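4. The Open Day at Mindthorpe

4.1 Setting up

I should say right away that the open day was never meant to be part of this study. We had the arm running, the doors were going to be open on Sunday anyway, and Tarek Srour said it would be a waste to leave it parked behind a rope with a sign on it. So we let people use it. What came out of that afternoon changed how I read the bench results in Section 3, and it gets its own section here.

The setup was the same one described earlier, with the same arm, the same wrist camera and the same pair of printed fingers we call Sinia (the second version, with the openings below the tips). The control software was Pluvent, running the settings from the last bench session. We made two changes for visitors. We lowered the top speed of the wrist by a good margin, and we put the camera feed up on a big monitor where the whole line could watch it. The first change was for safety. The second one was Tarek's idea, and it ended up mattering more than anything else we did that day.

Visitors signed a sheet, got a short talk from one of us (mine got shorter as the day went on, and probably better), and then took the hand controller. Each person was asked to close the fingers, open them, bring them over to the tray, pick up a felt square and drop it in the bowl. If they wanted to keep going after that and the line wasn't too bad, they could. We had 81 people take a turn, and between them they made 151 attempts at the felt square that were clean enough to keep in the log. Everything else, including a long stretch where two brothers were steering at once, was left out.

4.2 What people did first

I had expected visitors to look at the tray. It's what we do. After months with this arm I look at the object, then at the fingers, then back at the object, and the monitor is something I check when I'm in trouble. Visitors did it the other way around. Most of them locked onto the screen and stayed there, and a fair number never looked at the real arm at all until it was time to hand back the controller!

And the screen, of course, mostly shows you fingers. They sit right in the lower middle of the view, dark and large, and when they are nearly closed they make a tall spire that hides whatever is directly behind it (Figure 3). I had stopped seeing this. A woman who told me she sewed curtains for a living asked how I could work with "that steeple" in the way, and I had no good answer for her, so I wrote the question on my hand.

The other thing people did first was aim with the tip. They treated the closed fingers like a pencil, ran the point over to where they wanted it, and only then opened up. Our instructions said to open first and approach second. Hardly anyone followed that, even right after hearing it. I began the day correcting them and gave up before lunch. Once I gave up I could see that the pencil method was a pretty reasonable way to steer from that view. With the fingers together you have a single point to put on a single place. With the fingers apart you have to imagine the spot halfway between them, and that seems to be hard for people who have had the controller for less than a minute.

4.3 Pale surfaces and edges

The second surprise had to do with backgrounds. When the wrist was turned toward a plain, light surface, visitors slowed way down or stopped. Several asked if the picture had frozen. There is very little on a surface like that to tell you that you are moving – a scuff, a speck, some soft shading – and with our reduced wrist speed even those crept along. As soon as an edge or a patch of fabric came into view they sped up again and looked happier about it.

I went back over the log for this and pulled out 16 turns where the view was mostly plain for a while before the visitor found the tray. I don't want to make too much of a number that small, and I picked them by eye, which a reviewer would be right to grumble about. In most of them, though, the visitor did the same thing. They hunted for an edge, put the fingertips next to it, and followed it along. Tarek does this too. I asked him later and he said he had never noticed.

This matters for the operator training described in Section 5. We had been starting new operators against a blank background on the theory that fewer distractions would be easier. After the open day I think that was a mistake. A fabric panel beside the plain area gives them something to measure against, and it costs next to nothing to put up. The Patwary sheets, our printed practice cards, have now been redone so that each one starts with a boundary in view.

4.4 The fingers as seen by other people

Nearly everyone wanted to know what the openings under the tips were for. I gave the long answer at first (the rib pattern, the weight, how much we wanted the tip to give) and watched faces go blank. By midafternoon I was saying that they save material and let the tip flex, and people nodded and moved on. One kid asked if you could look through them to see what you were grabbing. You sort of can. You get a small window on each side with a bit of background in it, and I had never once thought of using them that way.

We tried it on the bench the following week, with just the two of us operating, and the result is still too thin to report as a finding. I mention it since it's the reason the next version of Sinia has slightly larger openings. If it turns out badly, I suppose we can blame the kid.

4.5 Limits

Visitors chose themselves, the line put pressure on everyone, and the monitor was visible to the people waiting, so later visitors had watched plenty of earlier ones. We did not record ages or past experience. The slower wrist speed also means that none of the timings can be laid next to those in Section 3, and I haven't tried. What I take from the day is a list of habits worth testing properly, with the pencil method at the top. Bench tests of that one started in March.

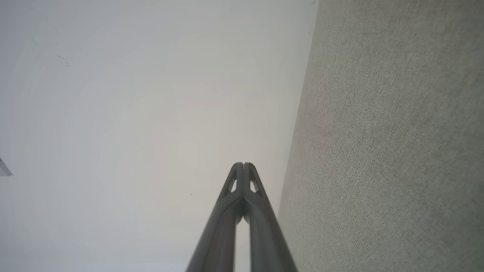

Hortensia Tapia
Mindthorpe, with notes from Tarek Srour

Figure 3. Wrist camera view with the fingers nearly together. A thin seam runs down the middle of the tip, and the small opening in each finger sits just below it. The fingertips point toward the upper center, between a plain pale surface on the left and gray textured fabric on the right, with the boundary close beside the right finger. See Sections 4.2 and 4.3 for how visitors steered with this kind of view.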